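4.3 Collecting wrist-view grasp trials

This section covers the bread roll task from the Friesen soft-contact study. It assumes you have finished the arm calibration in 4.1 and that the wrist camera is streaming. If you are repeating the Mulitz baseline, use the settings in Appendix C and skip steps 5 and 6.

The study asks whether a grasp policy does better when the fingers close evenly or when one finger touches first and the other follows. The second method is called lead-finger closing in the rest of this manual. Both methods use the same approach path, so the trials can be compared directly.

Before you start

You need 200 trials per closing method for a full set. A short set of 100 is enough to check a new fingertip design, but do not report it as a result.

Caution: Keep the arm in reduced-speed mode while anyone is reaching into the work area. The stop button must be within reach of the operator at all times.

Procedure

1. Open the trial manager and load the profile named Lorton.

2. Enter your name and the fingertip set number. Check the number against the label in the pad box.

3. Wipe both fingertip pads with a dry cloth. Replace a pad if the inner edge is torn.

4. Place one roll on the tray. Turn it to the angle given on the trial screen. An error of a few degrees is fine, as the software records the angle again from the first image.

5. Select the closing method. Choose EVEN or LEAD. For LEAD, also choose LEFT or RIGHT.

6. Set the lead offset. The default is 4 mm. Diane Campbell's pilot runs used 6 mm, and those files should not be mixed with the current set.

7. Press Approach. The arm moves to the pre-grasp pose with the fingers open and stops.

8. Look at the wrist view and confirm that the roll lies between the two fingertips. The gap does not have to be the same on both sides. 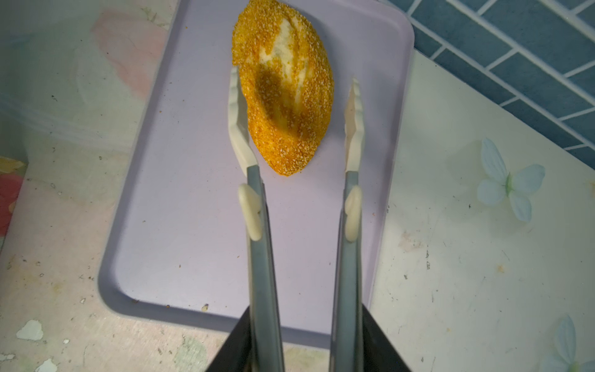
Figure 4-6. Wrist view with the fingers open. The left pad is close against the roll and the right pad is clear of it.

9. If the view is acceptable, press Grasp. If a pad is resting on top of the roll, press Retract and go back to step 4.

10. Wait for the lift and the three-second hold. Mark the trial as Held, Slipped or Crushed. Use Crushed for any roll that stays visibly dented after release, even if it was held.

11. Press Save. The next angle appears on the screen.

Note: Stray crumbs on the tray do not need to be cleared after every trial. Clear them when you change the roll.

Note: Change the roll after ten trials, or sooner if the crust has opened further. Record the change with the R key.

Interpreting the results

In the reference set, 282 trials were kept after review by Shobha Hegde and Muammer Yaman. Lead-finger closing gave fewer slips on rolls lying at a steep angle to the fingers. On rolls lying parallel to the fingers there was no clear difference. Crushed counts were too low to compare.

Do not combine sets made with different pad designs. The training script will accept them without a warning.

Trial files go to the Flidarau share. See 4.4 for file names and 4.5 for exporting to the training format.

Section last revised 30/10/2023, M. Szekeres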